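Jernuvstead Two-Arm Bench Station
Parts sorting and pre-assembly for small sheet-metal work

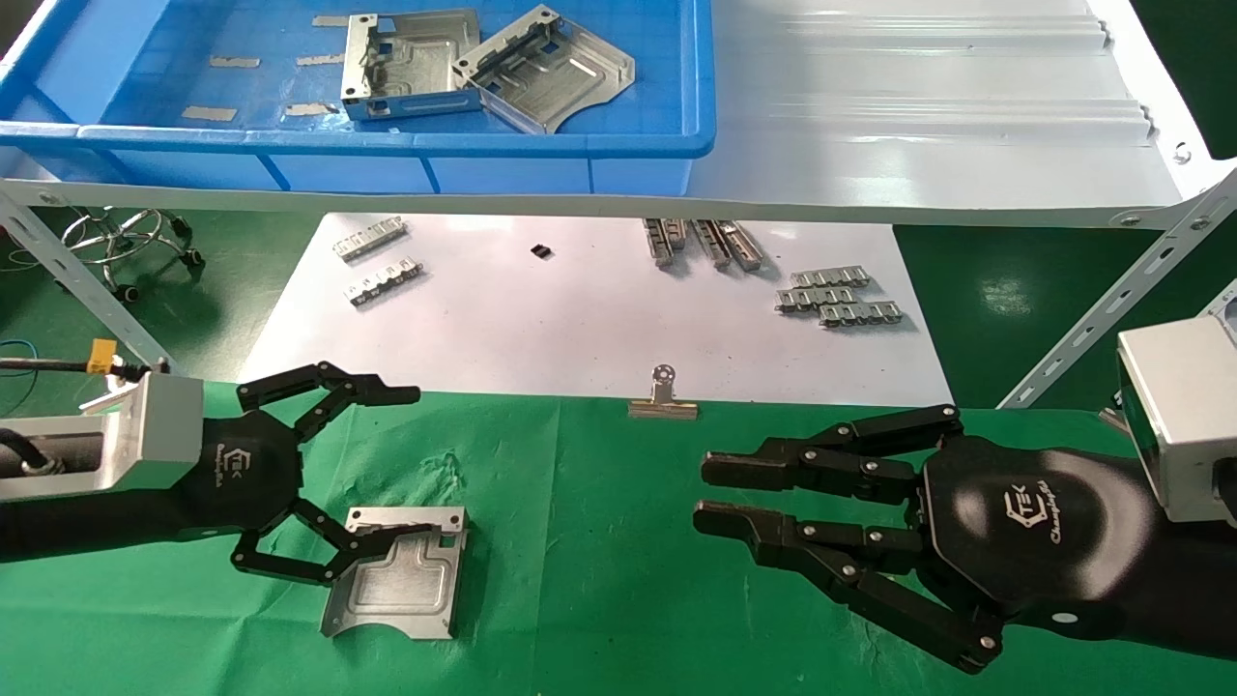

What it does today

The Jernuvstead station is a bench unit for shops that handle brackets, rails and clip strips in small batches. Two arms with jointed black hands work over a cloth-covered table, with parts laid out on white paper and more brackets in a blue bin on the shelf behind.

It can pick a folded bracket from the bench, turn it over, and set it down in a marked spot. It can also pass a part from one hand to the other. Thin flat strips are harder. They lie close to the surface and the fingers need an edge to get under, so we still recommend that a person feeds those.

Is it ready for the shop floor?

For some jobs. At the Kutis workshop the station ran a bracket-sorting trial of 3440 picks. Of these, 396 needed a person to step in, most often where parts were touching or overlapping. An experienced worker is faster at the same bench. The station makes sense where the work is dull, the parts change slowly and someone is nearby to clear a bad pick.

It does not drive screws, and it should not be used on oily parts.

Setup

Allow one day for installation and a second for teaching parts. Each new part takes about 500 practice picks before we sign it off. Shelf, bins and bench covering are ordered separately from Grirkenix.

Options

Daza bin insert, keeps brackets upright
Spare fingertip pads, set for both hands
Second work surface, same height

Ordering

Built to order. Units ordered now ship in December. For a parts check, send three samples of each part to Katalin Antal in applications. Samples are returned with a short report on which ones the station can handle.

Page updated Oct 11, 2026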